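I'd been promising myself a trip to the Landness open day for two years, and this summer I finally got my act together, left the dog with my sister and drove up. If you train with me you'll know I bang on about movement a lot, so a whole building full of people who do the same was my idea of a good day out!

A bit of background for anyone new. Landness is a fitness and movement centre on the edge of Trollodbridge, in what used to be a carpet warehouse. It opened in June last year and it does a bit of everything - strength classes, rehab, a running group, over-60s balance sessions - and once a year they throw the doors open and let nosy people like me poke about.

Parking first, as I know some of you will want to go next time. There are 40 spaces at the front and they'd gone by the time I got there, so I ended up by the canal and walked back along the towpath. Pleasant enough, and I called it my warm-up.

The welcome talk was by Kieran Nuttall, who runs the strength side. He used to coach rowing and he still talks as if you're on the far bank. I liked him straight away. His main point was that most people who join a gym get shown the machines once and then left to it, so at Landness every new member gets six sessions with the same coach before they go anywhere near a class. They've had 376 people through that so far, and he said the ones who struggle most are the fit ones who think they don't need it (guilty).

Then we were split up and sent round. My lot started in the Horrocks Room, the big studio upstairs, for a taster called Skaletti. I'd never heard of it. It's a floor class, lots of crawling and rolling and getting up without using your hands, and I went in a bit sniffy and came out with carpet burn on both elbows and a big grin. The woman next to me was 63 and got up off the floor far more gracefully than I did. I've already pinched two of the drills for my own beginners, so you have been warned. The one where you sit back on your heels and reach across is going straight into our cool-down.

After that it was the strength floor. Good kit, nicely spaced, and more kettlebells than I could find an excuse for. What I noticed was how quiet it was. No thumping music, just a radio somewhere, and the coaches talking at a normal volume. I had a go on the sled and managed four lengths before my legs went on strike. There was also a grip test with a dynamometer and I'm not telling you my score.

Lunch was soup and a roll in the café, then a question session that went on a bit. Somebody asked about prices three different ways. For the record, it's pay as you go or monthly, and the over-60s sessions are cheaper before noon. I asked how they keep people coming once the six sessions are up, and the answer was that a coach rings anyone who hasn't been in for a fortnight. A proper phone call, too. I do texts at the moment and I think I might change that.

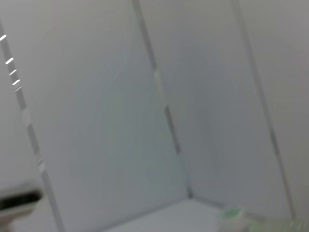
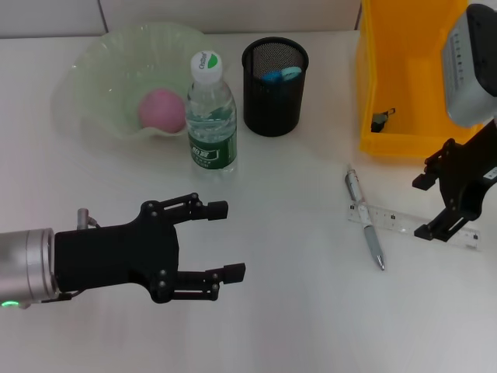 I stayed on for the last taster, which was the running group's drills out in the yard. Nearly 100 of us had come through the doors by then and I reckon half were in that yard, skipping in lines and bumping into each other. My ankles are stiffer than I thought. The coach had us do calf raises off the kerb, slow on the way down, and I could feel every one of them the next morning on the stairs.

If I had a moan it would be the timetable. The balance session was on at the same time as Skaletti, and I'd have loved to see both, what with my own older group starting up again soon. I said so on the feedback form and Kieran has since emailed to say I can come and sit in on a normal class, so I'll be going back with a notebook.

My own classes are back from August 30, 2026, same hall, same times. Bring a mat and long sleeves if you fancy trying the crawling!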